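Prüfliste Simulationspaket »Trinden Küche«, Anbieter Dikby
Stand: Donnerstag, 5. Juli 2018
Ergebnis: Annahme mit Auflagen

Geprüft wurde die Lieferung auf unserem Rechner, mit der Lizenz für den Test. Zeichen: [x] in Ordnung, [ ] offen, [~] mit Bemerkung.

## 1. Lieferung und Installation

- [x] Datenträger vollständig, Prüfsummen stimmen
- [x] Lizenz für 69 Tage freigeschaltet
- [~] Handbuch: die deutsche Fassung endet nach dem Kapitel über Gelenke. Der Rest ist nur auf Englisch dabei.
- [ ] Liste der Änderungen zur Vorversion fehlt

## 2. Raum und Robotermodell

- [x] Zwei Arme laden ohne Fehlermeldung
- [x] Beide Greifer einzeln ansteuerbar
- [x] Boden- und Wandmaterialien werden geladen, auch das Mosaik
- [~] Kopfkamera: Neigung lässt sich sehr steil einstellen, eine Grenze ist im Handbuch nicht angegeben. Bitte Wert nachliefern.

Für den Punkt mit der Kamera wurde der linke Arm in Richtung des gebogenen Griffs gestellt, der rechte blieb weiter hinten.

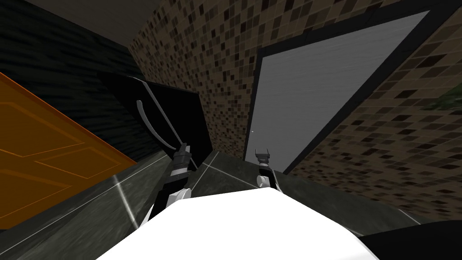

## 3. Greifer und Kontakt

- [x] Finger öffnen und schließen symmetrisch
- [x] Not-Halt in der Simulation stoppt beide Arme
- [~] Kollisionskörper der gebogenen Griffe: im Editor gröber als die sichtbare Form. Bei 2.000 Durchläufen hat der Finger 80 Mal Kontakt gemeldet, obwohl noch Abstand war.
- [ ] Reibwerte der Griffe sind nicht dokumentiert

Bemerkung zur Handkamera: Das Bild ist in dunkler Umgebung noch brauchbar, die Finger heben sich vom schwarzen Gehäuse ab. Die untere schwarze Fläche hat aber kaum Zeichnung — für unser Lernverfahren ist das vielleicht zu wenig. Wir wünschen einen Regler für das Licht, der pro Raum wirkt.
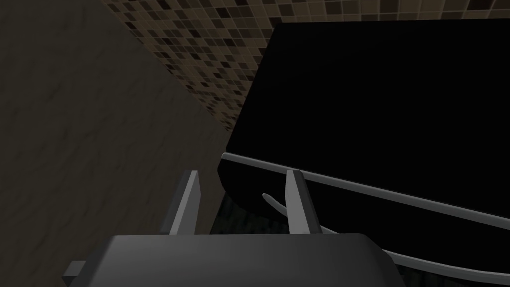
Stasari merkt dazu an, dass man die Kollisionskörper im Projektordner selber verfeinern kann, die Rechenzeit steigt dann aber deutlich. Man solle es nur bei den Griffen machen und nicht beim ganzen Möbel. Der Lichtregler sei für September angekündigt.

Diese Antwort ist für uns annehmbar, aber sie gehört ins Handbuch.

## 4. Auflagen vor der Abnahme

- [ ] Dikby liefert Reibwerte und Grenze der Kameraneigung
- [ ] Handbuch auf Deutsch vollständig
- [ ] Wiederholung von Abschnitt 3 mit verfeinerten Griffen, wieder 2.000 Durchläufe

Preis laut Angebot: 2.545 Euro, Wartung nicht enthalten. Zahlung erst nach Erledigung der offenen Punkte.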